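# Givthorpe Suturing Project

The **Givthorpe Suturing Project** is a student project in surgical robotics run by the engineering and medical societies at Givthorpe. Its members teach a two-armed instrument set to place and tie stitches in soft tissue, first under hand control from a console and later with parts of the task done by software.
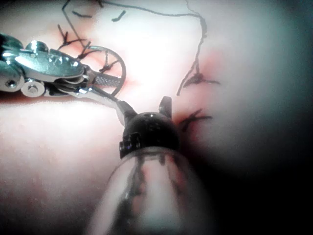 The project began as an evening club for students who wanted time on the console outside their timetabled classes. Mireille Zein, then a final-year mechanical engineering student, wrote the first set of exercises and ran the sessions for two years. Leen Khasawneh took over when Zein graduated and moved the club towards recorded practice, so that each attempt could be replayed and used to train the control software. It has been an assessed module option since then, although students from other courses may still join without credit.

## Practice work

Beginners start with bench exercises such as moving rings between pegs. They go on to handling a curved needle, which has to be held in the jaw of the needle driver at the right angle, passed through the tissue and taken up on the other side. Interrupted stitches are taught before continuous ones. Each is knotted separately in black thread, which stands out against pale tissue, and the ends are trimmed to leave short tails. Several knots are usually placed on the same piece before it is changed.

Passing the needle from one instrument to the other is treated as a separate exercise. Students often find it harder than the stitch itself, as the two jaws have to meet closely without the needle turning in the grip. Loose thread is the other common difficulty. A long tail can drift across the work and catch under an instrument, and members are taught to park it to one side before tying.

## Recordings

Attempts are stored in a collection called Lanano, named after the shared drive on which it was first kept. It holds 3264 recordings, of which 1000 have been labelled by hand with the start and end of each step. Failed attempts are kept and labelled in the same way as good ones. The playback program, Srour, was written by members and shows the instrument positions alongside the video.

## Rerelgate meeting

Since its third year the project has sent a team to the student robotics meeting at Rerelgate, held each November. Teams have 20 minutes to close a marked wound and are scored on spacing, knot security and damage to the tissue. Givthorpe's best result is second place, with Khasawneh as team captain. A rule change the following year allowed automatic knot tying, provided that a student remained at the console throughout.

## Membership

New members complete an introductory course in the autumn term. They may work on tissue after their first 300 logged needle passes on the practice pads.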